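Detix Starter Cell for Desktop Teardown

Planning a first robot cell for taking computers apart can feel like a big leap, and we would much sooner talk it through with you than hand over a price list. Most shops begin with the job that comes up on every tower they handle, getting the hard drives out, and they add memory and boards once the crew is comfortable.
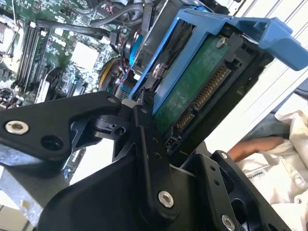

What the base price covers

You get one arm, the Flutau two-finger gripper, the wrist camera, 2 days of training at your bench and a spare set of finger plates (please do order a second set, they take all the knocks!).

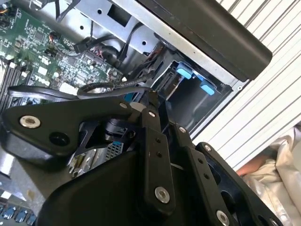 Budgeting is easiest if you sort your incoming machines by case style before you call us. Fifteen towers pulled from an ordinary pallet will tell us plenty. Have a look at how the drives are held: blue plastic tabs down inside the drive bay call for a different reach than plain screws do, and loose cables looping over the motherboard mean allowing extra time per unit. Send us your notes, however messy, and we'll quote from those. 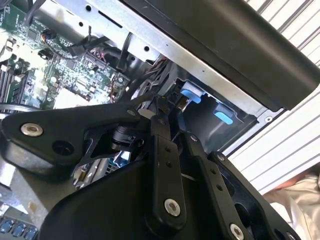
Table, fixtures and floor space

The Rustad slatted aluminum table is priced separately, and so are printed fixture plates, which we make to suit your parts. Allow 37 square feet if you can, and over 200 for a shop planning a second cell beside the first. Delivery slots for April are open now.

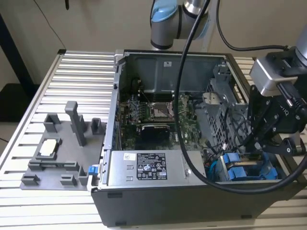

Čestmír Čierny wrote to us that he wished he had put the fixture plates into his first budget, as his shop ended up asking for the money twice. We now list them on every Conov planning sheet, which is free on request.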